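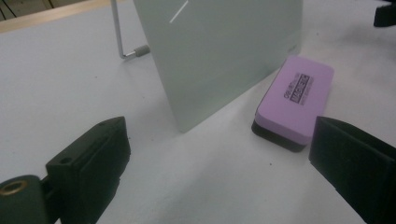
¿Con qué se quita el rotulador que lleva semanas puesto en una pizarra de cristal mate?

Con alcohol isopropílico y un paño de microfibra, dejando que el alcohol moje la tinta medio minuto antes de frotar.

Foro > Casa y taller > Limpieza y mantenimiento
Tema: Manchas de rotulador en cristal mate

tiza_rota
Hola a todos. Abro tema porque he buscado y lo que encuentro es todo para cristal liso. Tengo una pizarra Flondia de 73 cm, acabado mate, desde julio. La uso para la lista de la compra, los turnos de recogida del colegio y lo que se les ocurre pintar a los niños. El borrado del día sale bien con el borrador normal. El problema es lo que se queda varios días: borro y queda una sombra gris, y con luz de lado se lee entero lo que ponía.
He probado con agua y jabón, con limpiacristales y con un poco de vinagre. El limpiacristales lo empeoró, ahora hay una zona en la que el rotulador patina y no marca.

mlargo62
Lo de que patine es el limpiacristales. Muchos llevan un abrillantador que deja película. En liso no lo notas, en mate se mete en el grano y ahí se queda. Alcohol isopropílico, paño limpio, y cuando el paño salga gris cambias de cara. Dos pasadas. Luego agua sola y a secar.
El vinagre para la cal. Para la tinta no hace nada.

Ventana_Norte
De acuerdo con el alcohol, con un matiz. Hay muchas pizarras que se venden como «cristal» y son acrílico. Si es acrílico, el alcohol repetido lo acaba poniendo blanquecino y salen grietas finas en los cantos. Antes de nada hay que saber qué tienes. El cristal está frío al tacto y pesa bastante más. Si le das con la uña, el acrílico suena sordo.

tiza_rota
Pues pesa lo suyo y está fría. En la caja ponía vidrio templado, me fío.

mlargo62
Ventana_Norte, el isopropílico al 70 no le hace nada al acrílico si no lo dejas en remojo. Llevo años limpiando así el atril de la academia.

Ventana_Norte
A ti no te habrá pasado. Yo he tirado dos mamparas de mostrador por eso mismo. Depende del acrílico: el colado aguanta mejor que el extruido, y en una pizarra barata te van a poner extruido. En los cantos cortados con láser las grietas salen enseguida.

porticoazul
Yo en acrílico uso jabón neutro y agua templada, y si queda sombra, repaso el trazo con el mismo rotulador y borro en el momento. La tinta nueva ablanda la vieja. Con cristal también va.

mlargo62
El truco de repasar funciona con los trazos, pero para una pizarra entera llena de sombra es un trabajo de chinos y gastas medio rotulador.

porticoazul
Para una pizarra entera no lo he recomendado. Para cuatro palabras que se resisten, sí.

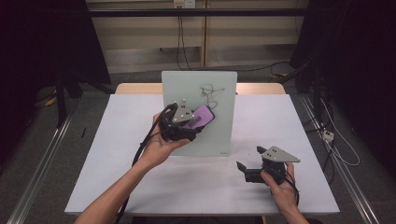
Última modificación de la página: 26 de agosto de 2024

kilometro_cero
Añado una cosa que no ha salido y que a mí me parece la principal, el rotulador. No todos los de pizarra blanca valen para mate. Los de tinta con base de alcohol más corrientes se secan rápido y dejan polvo que se agarra. Yo cambié a los Pekar de punta fina y la diferencia es grande, la sombra a la semana sale con el paño seco. Los compro en la papelería de Femholm, la de la esquina del mercado. El negro y el azul se borran bien. El rojo no lo compraría otra vez, mancha igual que todos los rojos.

Ventana_Norte
Con los rojos pasa en todas las marcas que he probado. El verde tampoco es gran cosa.

tiza_rota
Gracias, no lo había pensado. Los míos son del bazar, de una bolsa surtida. ¿Y los de tiza líquida?

kilometro_cero
En liso, perfectos. En mate ni se te ocurra – se quedan en el poro y hay que sacarlos con cepillo de dientes. Me pasó con la carta de un bar.

mlargo62
Aquí discrepo. La tiza líquida es al agua. Un paño mojado, se deja puesto encima un rato y sale. Lo que no se puede hacer es borrarla en seco.

kilometro_cero
Mojado y con rato también lo intenté. Salió el blanco. El amarillo sigue ahí.

tiza_rota
Pongo cómo ha ido, por si le sirve a alguien. Compré isopropílico en la droguería y paños nuevos. La primera pasada sacó casi toda la sombra. La segunda, lo que patinaba, y ahora se escribe igual en toda la superficie. Queda una línea muy tenue abajo que creo que es un arañazo y no tinta, de cuando usé el lado verde del estropajo (ya lo sé).
He pedido presupuesto para una más grande para el pasillo, de 200 de largo, y en Nadar me dan 418 euros colocada. ¿Es mucho?

porticoazul
Para cristal templado de ese largo y con montaje no me parece disparatado. Pregunta si los anclajes van incluidos y qué pared tienes, que en pladur hace falta refuerzo y eso lo suelen cobrar aparte.

Ventana_Norte
Caro me parece a mí. En una cristalería de polígono te cortan y te templan la pieza por bastante menos y te la cuelgas con cuatro separadores. Pide el mate al ácido y no el chorreado, el chorreado es más rugoso y coge toda la suciedad. Y si lo quieres para escribir, pregunta si puedes probar en un recorte con tu rotulador, lo dejas unos días y ves qué queda.

mlargo62
Para escribir a diario yo pondría liso con vinilo blanco por detrás. El mate queda mejor con reflejos, de acuerdo, pero da el doble de trabajo.

tiza_rota
Enfrente del pasillo hay una ventana y con liso no se vería nada por la tarde. Me quedo con mate. Lo del recorte lo pregunto esta semana.

kilometro_cero
Pide también el canto pulido. Te clavan 20 euros más y merece la pena si hay niños.

porticoazul
Y las esquinas redondeadas, ya puestos.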